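The salt road behind Sandside

I grew up thinking the lane behind our school was just a lane. It had blackberries on one side and a wall on the other, and if you were quick you could get from the bus stop to the harbor in the time it took your sister to tie her shoes. Then last September I picked up a secondhand copy of Ainhoa Calvo's little book on the old salt roads of the coast, and there it was on page 40, my lane, drawn as a thick black line with a name I'd never heard anyone use. The Previk Way!

So I went back to Sandside to walk it properly. I gave myself 2 days, which was plenty, and stayed with my aunt, who was delighted to have company and less delighted about my boots. 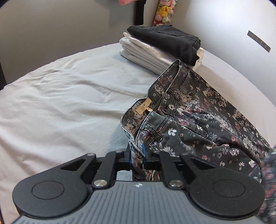
The salt came from shallow pans out on the flats. Seawater was let in at the big spring tides, left to thicken in the sun, then boiled down over peat fires in long low sheds. Calvo found the rent book for one of those sheds, run by a family called De Bruijn, and she prints a whole year of it. It's wonderful stuff if you like that kind of thing (I do). They paid for peat, for rope, for a new door, for a boy to keep the gulls off. In one winter they sent 369 sacks up the hill, all on ponies, and lost a single one in the ford.

You can still find the ford. Go past the last house, keep the wall on your left, and drop down where the hawthorns close in over your head. The stones are set on edge, packed tight like books on a shelf, and they have a dip worn down the middle. I stood there far too long with water coming in over my laces.

After the ford the road climbs toward Wusatura, and this is where I got lost. The map in the book shows it running straight up the slope. On the ground there are two hollows side by side, both deep enough to hide a cow, and I took the wrong one – it ends at a quarry. Calvo thinks the carriers simply moved over when the first track got too muddy, and having slid down a good bit of it on my backside I'm inclined to agree.
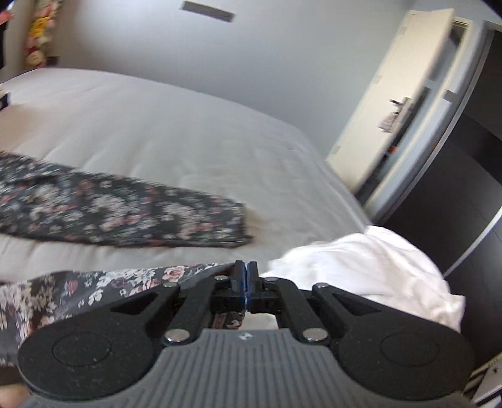 Off-white fitted sheet on the bed, with the door and wardrobe behind.

Wusatura itself is a handful of farms and a chapel with a very loud bell. The old salt store is the long building beside the chapel gate, now full of hay. Look at the bottom courses of the wall and you'll see the stone has gone soft and crumbly up to knee height, where the salt got into it. A farmer saw me poking at it and came over to tell me the plaster has never stayed on that side, not in his time or his grandfather's.

I walked home the same way with the tide coming in over the flats. The pans are hard to make out from the path, but from the top of the hill, with low sun, you get the faint square edges of them in the grass. My aunt has lived in Sandside all her life and had never been up to look. She's coming with me in the spring, once she's found some boots of her own.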